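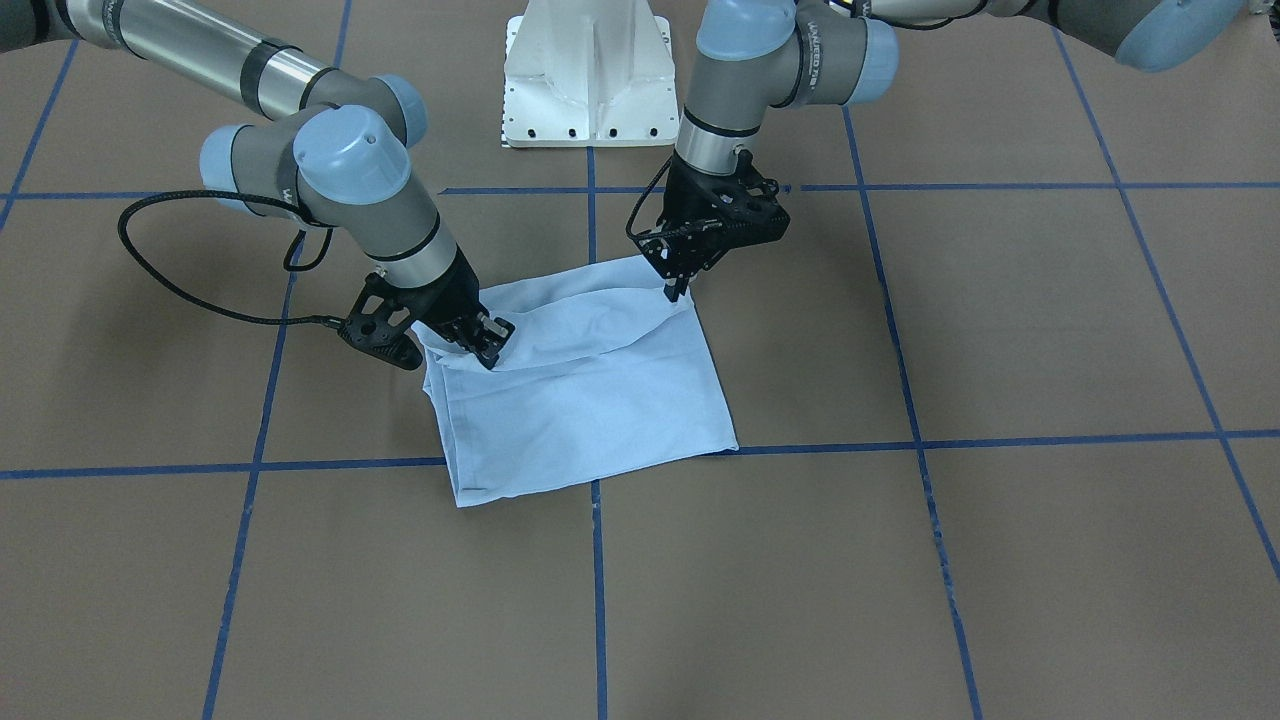 Shirt folding, teleop collection, Wundgate bench

Jan 18, 2023

Carrying on with the T-shirt set for the Tavier policy. Target for the folding task is still 2000 episodes. We stood at 121 this morning before any of today's were counted. I did the first block on my own, then Theano Theodorakopoulos took over the leader arms while I went through the recordings.

Start states. Up to now we have mostly begun with the shirt laid out flat, and the policy has learned that very well and nothing else. From today the start is picked from the sheet: flat, folded back over itself on the diagonal, or dropped from one gripper at chest height. Diagonal is the nuisance. The operator has to find a corner with one arm and hold the rest down with the other, and if the holding arm lets go early the whole lot slides along the paper and you are back to a heap. Keep those episodes if the operator recovers. Bin them if someone reaches in by hand.

I wrote a rule for when an episode ends, as we have been sloppy about it:

Episode starts when both grippers have left the home position. Not when the pedal goes down. The logger on the Galanis box still writes from the pedal, so trim afterwards.

Episode ends when both grippers are open and clear of the cloth for 2 seconds. A gripper hovering just over the fabric does not count as clear.

If the operator stops to think, leave the pause in, unless it is a long one. Theano thinks all pauses should go. We have not settled this. I have tagged them so either of us can filter them out later.

The success label goes on at the time, by the person driving, before looking at the video. Second label by whoever reviews. Where the two disagree, mark it "unsure" and do not argue about it on the day.

Paper and tape. The tape grid is for resetting and for us, so that "start with the collar in the third square" means the same to both of us. I do still worry that the policy is reading position off the blue lines. The shirt being a light blue too does not help the segmentation. Want to do a batch on plain paper, same shirt, same start sheet, and compare. If it makes no difference then I will stop going on about it.

Fold order, for anyone driving who has not done it before:

Sides in first, sleeves with them. Far side then near side as seen from the operator's chair.

Square up the long edges. One gripper holds near the neckline, the other pulls the hem straight. Do not chase small wrinkles. We are not ironing, and every extra tug is another thing for the policy to copy.

Bottom up to the collar as the last move, then both arms away.

The step at the lower corner where the layers don't meet is allowed up to the width of a finger of the gripper. Beyond that, redo the side fold before going on. A redo is useful data as long as it is done calmly.
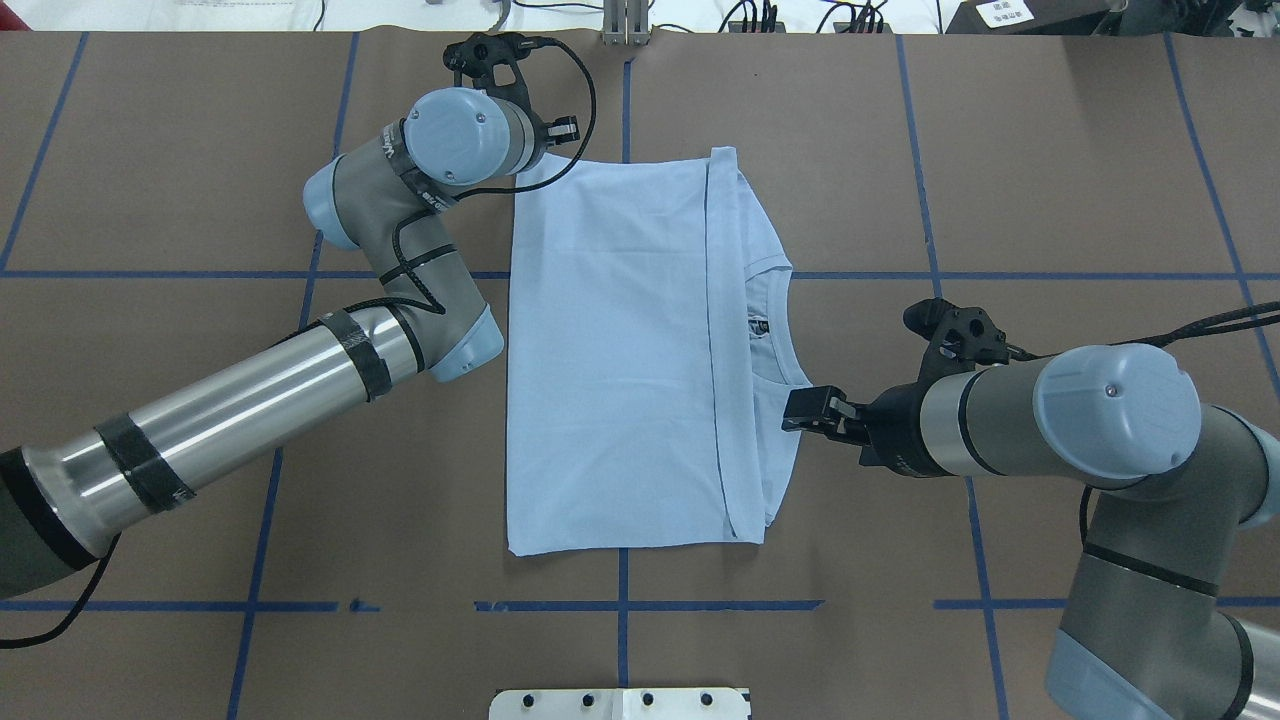 Theano's note from the end of the afternoon block: I'd change the square-up step. Holding at the neckline works when the collar is facing the right arm, but if the start sheet gives you the collar on the left you end up crossing the arms to follow the written order. I started swapping which arm holds, and it was quicker, but now there are two ways of doing the same fold in the set. Do we want that or do we want one?

My answer, for the record: we want both, provided the choice depends on where the collar is and not on who is driving. A policy can learn "hold with the arm nearest the collar". It can't learn "hold with the right arm when it was a morning session". So, collar right, hold with the right arm. Collar left, hold with the left. I have changed the sheet by the operator's chair to say this. Episodes from before the change stay in, with a tag.

Other things:

The wrist cameras need their exposure locked before every block. It reset itself after the restart and I did not spot it straight away. Affected episodes are in a separate folder, not deleted.

Cable on the left arm catches if you rotate the wrist the long way round. Go the short way. Same old problem.

Drillby want a sample of the data by April. I would sooner send them a small clean lot with both labels agreed than everything we have.

To do next session: plain paper batch, trim script for the pedal offset, second labels for everything Theano drove. Also find the other shirts, the set is no use with one.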